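Subject: Re: [table-plastics] Amber lids on cream boxes: cleaning, and what to stand them on
Date: 13 March 2021

Replying inline and trimming where I can. The archive search for "amber lid" brings up mostly threads on cake covers, so I have kept the subject line wordy.

> I have a cream plastic box with a see-through yellowish lid, curved, with
> ridges running along it. No mark that I can find. Is the lid meant to be
> that color, or is it a clear lid that has gone yellow with age?

Both kinds exist. A lid that was colored in the mold is even all the way through, and a thin part such as the lip looks paler than the body only because there is less plastic to look through. A clear lid that has yellowed is usually uneven. Check the strip that sits inside the rim of the base, where light does not get to it. If that strip is close to clear and the dome is yellow, the color came later. If the strip matches, the lid was made amber.

Take the lid off and hold it over plain white paper in daylight for this. Do not judge it while it is on the box. Cream plastic behind amber plastic makes the amber look warmer and more solid than it is, and a curved lid picks up a hard highlight from any window or lamp, which hides the color exactly where you want to see it.

> The base has smooth sides with a slight rib. The Bollell sheet says their
> base was "plain". Does that rule Bollell out?

No. The Bollell sheet uses "plain" to mean undecorated, as opposed to printed, and it says nothing about ribs. I would measure before ruling anything in or out. The Bollell box listed as 461 is 36 cm on the long side, measured over the rim and not at the foot. The Clirkisska box is shorter and its lid has a flat top with a grip molded in, so if yours is curved across the whole width it is not Clirkisska. The Cowie lids I have handled were smooth. I have not handled enough of them to say that all were.

> What do you wash the ridges with? A sponge goes over the tops and leaves
> the bottoms.

Lukewarm water, a small amount of dish soap, and a soft brush run along the ridges in the direction they go. Brushing across them drags grit over each crest, and after a few years the crests look frosted while the valleys stay bright. A worn toothbrush is fine. Rinse from the high part of the curve down to the edge, then stand the lid on its long side to drain.

Leave it 24 hours before it goes back on the base. The lip holds water longer than it looks, and a closed box with a damp lip will smell of it.

No dishwasher, no alcohol, no window spray. Window spray in particular causes fine cracks that begin at the ends of the ridges and do not show for weeks.

> Can the frosting be polished out?

Partly. Wet paper at 2000 grit, wrapped around a pencil so that it follows the curve, takes down the worst of it. After that, plastic polish on a cotton cloth. I would stop as soon as the surface looks even when wet. The plastic is thinner at the crests than you might expect on the older lids, and haze is easier to live with than a split. Try the underside edge first. If the sanding dust clumps or the surface goes sticky, stop altogether.

> Last thing. Mine slides around on the table and has scratched the finish.
> What do you keep under yours?

A cloth. I tried cork and I tried a rubber mat. The rubber left a gray line on the foot of one base after one summer, and I have not been able to remove it. Cork sheds. A plain off-white cotton cloth, washed a few times before use so the starch is out, does neither. It creases and bunches toward the corners, and it shows every smudge, but the box stays put on it and the table is not touched. 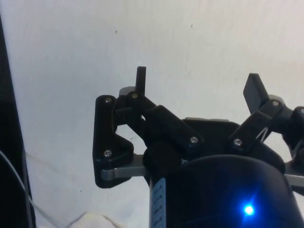
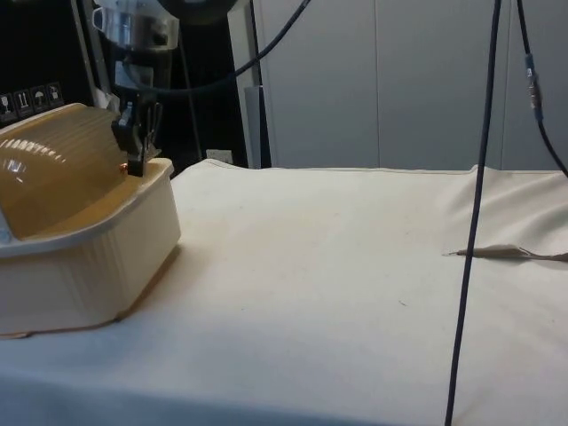 Second picture: cream base with raised rim, amber lid with the ridges, on the off-white cloth.

Note the white reflection near the left end of the lid in that second picture, for the point about highlights. Nobody should try to match a lid color from it. The ridges read well enough, and so does the way the dome sits in the base.

The pale fork-like piece lying on the cloth at the right is not part of the box. I mention it so that it does not get listed as an accessory, as happened on this list with the butter knife in the Flokbridge thread. It is slightly darker than the cloth and much closer in color to the base than to the lid. Pale tan and cream pieces are regularly sold together as sets on the strength of color alone, and I would want to see a printed page before accepting any such pairing.

On the cloth itself, two practical points. Choose one large enough to cover the table well past the box on every side, or the bunched part ends up under a corner of the base and the box rocks. And do not use fabric softener. It leaves a film, and the film transfers to the foot of the base, where it collects dust in a line that looks like a stain. If this has already happened, dish soap and a second rinse will take it off.

If the scratches in your table finish are only in the wax, they will rub out. If you can feel them with a fingernail they are in the varnish, and that is a question for a different list.

> Would you store the lid on the box or separately?

On the box if it is in use. If it is going away for a long time, separately, standing on its long edge with a sheet of plain tissue on each side. Do not nest lids. The ridges of one press into the dome of the next, and in a warm closet they take a set - I have two from the same lot that no longer sit flat, and I put that down to a September in an attic with other lids stacked on top.

Do not use newspaper, the ink comes off on cream plastic. Bubble wrap leaves rings.

If you can post the following, I can probably narrow yours down:

- length over the rim, in cm
- length at the foot
- whether the ridges run all the way to the ends of the lid or stop short
- whether there is a round molding mark under the base, and whether it is centered
- the color of the hidden strip inside the rim, compared with the dome

A ruler in the photo helps more than a better camera. Please attach the pictures at a modest size, the list software still drops anything large without sending a notice, and the archive then shows only the text.

I am still looking for the second page of the Bollell sheet, the one with the lids. The copy in the list files has the first page twice. Scans or plain typed notes are both fine, on list or off.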